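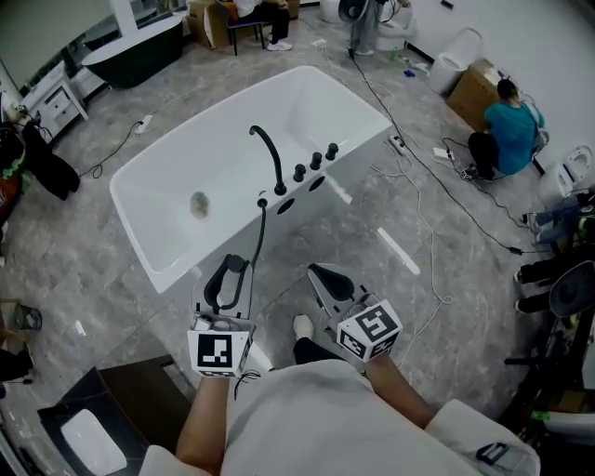
Slide 2 – What failed

Talk is on the June fault in the hand-held gripper recordings, Karnura rig, Cernden site. Two minutes on this slide, then straight to the log.

We recorded 2000 episodes. In 483 of them the width reading for the left gripper froze while the fingers kept moving. No alarm was raised. The recorder held the last good value and wrote it to every row until the episode closed.

Say early: no one was hurt, and no hardware was damaged. The safety point comes on slide 4.

Slide 3 – How it was found

Found at training, by the Prareo team. The policy closed on air at the same width each time. They plotted width against time and got a flat line from episode 1027 onward, with gaps.

First theory was marker loss under glare. We spent a day on it and it was wrong. Pose tracking was clean through the bad episodes. The fault was in the finger encoder lead, which had worn at the strain relief and opened when the wrist rolled past a certain angle.

Pause for questions on the theory. Someone will ask about the lighting.
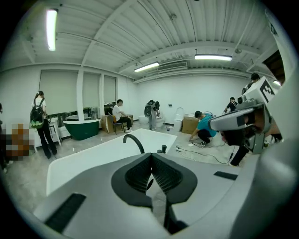 The recorder's timeout was set to 300 seconds, longer than any episode, so a dead channel could never trip it. That was our setting, carried over from the Chou bench tests, where the arms were fixed and the leads never flexed. A showroom is different work. Reaching toward a deck-mounted tap on a white tub, with a second gripper alongside, the operator rolls both wrists a long way, and has no spare attention for a status light.

Slide 4 – Safety

Same recorder code runs on the powered arm. A frozen width there means the controller believes the jaw is open when it may be closed on something, or on someone. Treat as a safety fault, whatever the severity in the data log says.

Floor cabling was logged separately as a trip hazard. Leads to be run along the walls before the next session.

Slide 5 – Changes

Timeout cut to less than one second. Stale value now ends the episode and sounds a tone.
Lead replaced, strain relief moved back from the wrist.
Roll test on both grippers, every Monday and after any lead swap.

The 483 episodes are quarantined – pose data kept, width data dropped.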